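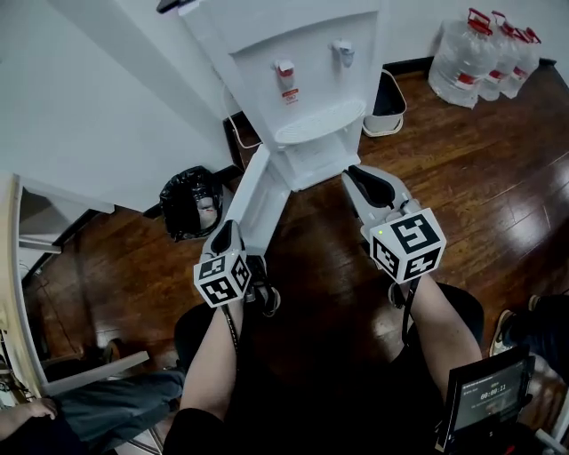 Figure 2. A floor-standing water dispenser with two taps, the left one capped in red, and a small lined bin to its right.

3. What people did at the cooler

I came into this study thinking I'd be writing about water. I had a tidy plan for tracking how much office workers drink and whether it changed with the season, and by July I had a spreadsheet I was quite proud of. Then I read my interview notes properly and found that hardly anyone talked about thirst! They talked about who they'd bumped into, what they'd overheard, and (at great length, in one case) whose turn it was to change the bottle.

So this section is about lingering. I spoke with 71 people across 2 workplaces, which I'm calling Romow and Skindico. Romow's staff sit in one big open room and Skindico's are spread over three floors, and I'd expected the open room to be the chattier of the two. My notes say otherwise. At Romow people filled up and went straight back to their desks, partly, I think, from worry about being watched by the whole team. One woman told me she'd "rather be thirsty than look idle," and I've thought about that line a lot.

At Skindico the cooler was the only spot where the floors mixed. Payroll met design there. A fellow from the mailroom learned about the merger there, a good week before the memo went around. Karabo Zulu, who coded the interviews with me, started marking these as "sideways news," and the label stuck. We disagreed over whether plain gossip should count. I wanted it in, Karabo wanted it out, and we ended up keeping it as its own colour in the coding sheet.

Hot drinks complicated things. Waiting for tea to steep gives you an excuse to stand still, so tea drinkers turn up in far more of the conversations than their numbers would suggest. I didn't ask about tea in the first set of interviews, and I wish I had. Section 4 takes up the question of managers, who mostly brought their own bottles from home.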